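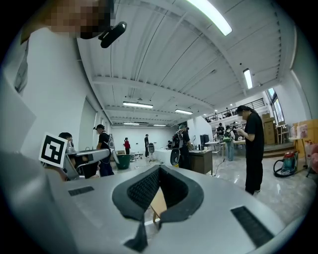
핸드헬드 그리퍼 작업이 진행 중인 브렐레로의 작업장. 뒤쪽으로 난간이 있는 위층이 보인다.

주앙나 아마랄 씨를 만나러 간 것은 3월, 점심시간이 조금 지난 무렵이었다. 브렐레로에서 장비 구매와 예산을 맡고 있는 그는 커피부터 권하더니, 자리에 앉기도 전에 이미 이야기를 시작하고 있었다.

"첫해 견적서를 아직도 갖고 있어요. 지금 보면 얼굴이 좀 화끈거리죠. 그리퍼 본체 값만 잔뜩 적어 놓고 손목끈이며 케이블, 마커 카드 같은 건 한 줄로 뭉뚱그려 '기타'라고 써 놨거든요. 그런데 그 '기타'가 석 달 만에 바닥났어요."

당시 신청한 그리퍼는 17대였다. 납품을 맡은 플레도프 쪽에서는 예비 부품을 함께 사라고 권했지만, 아마랄 씨는 한 대라도 더 들이고 싶은 마음에 그 항목을 지웠다고 한다. 지금은 순서가 거꾸로다. 부품 목록을 먼저 쓰고, 남은 돈으로 몇 대를 살 수 있는지 따진다.

"안쪽 패드가 제일 빨리 닳아요. 하루 종일 컵 잡고 병 잡고 하니까요. 마커 카드도 모서리가 들뜨면 바로 바꿔야 하고요. 작년에는 카드만 200장을 주문했는데, 마달레나가 그걸 보고 명함 가게를 차릴 거냐고 하더라고요."

마달레나 모타 씨는 현장 운영 담당이다. 옆자리에서 듣고 있던 그가 웃으며 끼어들었다. "그래도 다 썼잖아요. 저는 오히려 책상하고 소품 예산을 더 달라고 했어요. 접시나 작은 병, 과자 봉지 같은 게 비싼 물건은 아니지만 종류가 다양해야 하거든요. 그러면 보관할 데도 있어야 하고, 화분은 누가 물도 줘야 하고요."

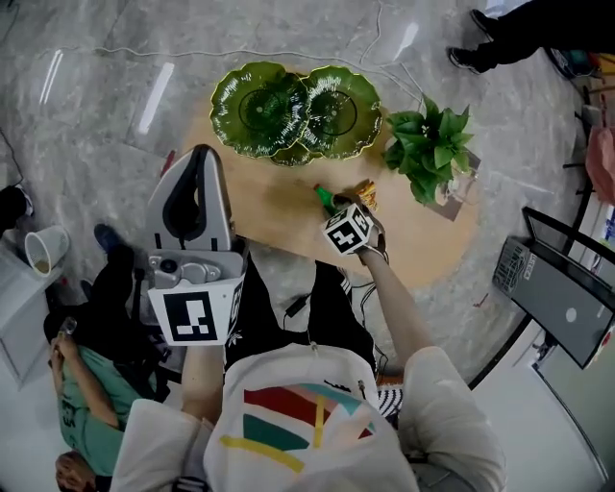
소품비는 결국 별도 항목으로 떨어져 나왔다. 모타 씨가 영수증을 모아 한 달에 한 번 넘기면 아마랄 씨가 정리한다. 접시 한 장 값까지 적는 게 번거롭지 않느냐고 물었더니, 그래야 다음 해에 할 말이 생긴다는 답이 돌아왔다.

올해의 고민은 따로 있다. 등에 메는 장비를 벨로주 제품으로 바꿀지, 지금 것을 고쳐 가며 한 해 더 쓸지다. 아마랄 씨는 두 사람에게 시험 착용을 부탁해 놓고 결과를 기다리는 중이었다.

"가벼운 건 좋은데 배터리를 따로 사야 해요. 충전기도 따로고요. 견적서 맨 앞 장 금액만 보면 참 예쁜데, 끝까지 넘겨 보면 마음이 달라져요. 틸 하름스 씨는 무조건 바꾸자는 쪽이에요. 본인이 제일 오래 메고 있으니까 그 마음도 알죠. 저도 한나절 메 봤는데 저녁에 어깨가 뻐근하더라고요."

처음 장비를 들이는 곳에 해 주고 싶은 말이 있는지도 물었다. 그는 한참 생각하다가 납기 이야기를 꺼냈다. 예전에 91일을 기다린 주문이 있었는데, 그사이 작업대와 사람은 다 준비되어 있었다고 했다.

"계약서에 분할 납품을 넣어 달라고 하세요. 먼저 두 대라도 받으면 손에 익힐 수 있고, 뭐가 모자란지도 보이니까요. 아, 그리고 케이블은 꼭 긴 걸로 사세요. 저희는 짧은 걸 샀다가 전부 다시 주문했어요."

벨로주 건은 다음 달 예산 회의에 올라간다.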